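# Tips for working next to the sorting arm 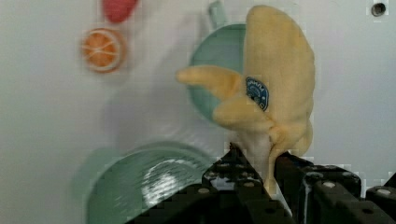
*The gripper holding the plush banana near its lower end.*

I work in the packing room of Flastero, where we sort toys and play kitchen sets that come back from shops. Since November we share the long white table with an arm. Many people from the other rooms asked me how it is, and what they should prepare before they get one too. I wrote down what helps us. It is workshop advice, nothing scientific, and for your table you may need to change it.

## Before the shift

- Wipe the table with a cloth that is only a little damp. Lint from the soft toys collects faster than you think, and the camera at the wrist does not like it.
- Put the pieces with space between them. My hand can take a banana out from under a bowl without thinking. The arm is much slower at this.
- Look at the small holes in the gripper and take out threads with a wooden toothpick. Do not use a needle, it scratches the black surface.
- Tie back long hair, and leave the scarf in the locker.

## Soft things and hard things

Plush is easier for the gripper than we expected, but it must be taken at a firm place. With the banana we choose the narrow end. If the fingers close on a piece of the peel, the toy hangs and turns, and then it lands across the edge of the box. Žofie Procházka from our shift found that it helps to shake out the peel flaps by hand first, so they stand away from the body.

Cups and bowls are a different story. A cup on its side rolls when something touches it, so we put a thin silicone mat under the cups on bad days. A shiny bowl can give a white reflection from the lamp, and this confuses the camera. We turned the lamp to the wall and the problem became smaller. It did not go away.

Flat pieces, such as an orange slice, lie too close to the table. For the first weeks we left them all for hand sorting. Now we put a folded dish towel under them — an old one, without loops.

## Cleaning of plush pieces

This part is the same as before the arm, but I am asked for it often.

1. Brush the piece dry, always in one direction.
2. For spots, mix one spoon of mild dish soap in a bowl of lukewarm water and use only the foam.
3. Do not rub on a sticker or label. Go around it with a cotton swab.
4. Let it dry flat on a rack until the next day. A damp toy is heavier and slips.

## What changed for us

I will try to be fair. My shoulders are better. Before, I reached over the table the whole day, and in the evening I could not lift a pan. Now I spend more time on checking and cleaning, and also on the small repairs, for which we never had enough minutes. In a good week 4000 pieces go through our room, and the boring part of this is not in my arms anymore.

On the other side, the rhythm is not mine. When the arm stops, a light goes on and somebody must come, also if she is just in the middle of a seam. Oksana Nechyporuk does not like this, and I understand her. We asked that the stop light does not make a sound, and this was approved. We also asked for four people to be trained and not only one, so that nobody has to stay late for it. Kirsten Thygesen gave the training, 90 minutes for each pair, and I recommend to write your own notes because the printed manual is difficult.

Two of us were afraid for the job. I was one of them. So far the hours are the same, but the work has another shape, and I would like that the new tasks are also written in our contracts. If you are getting an arm in your room, ask about this early — before the table is moved.

## Small things worth to keep near

- toothpicks and a soft paint brush
- a lint roller
- masking tape, to mark where your hands may rest
- a notebook for the stops, with a pen on a string

Corrections please to me, or leave a paper in my box by the door.

Zdeňka Paulík, 13 March 2020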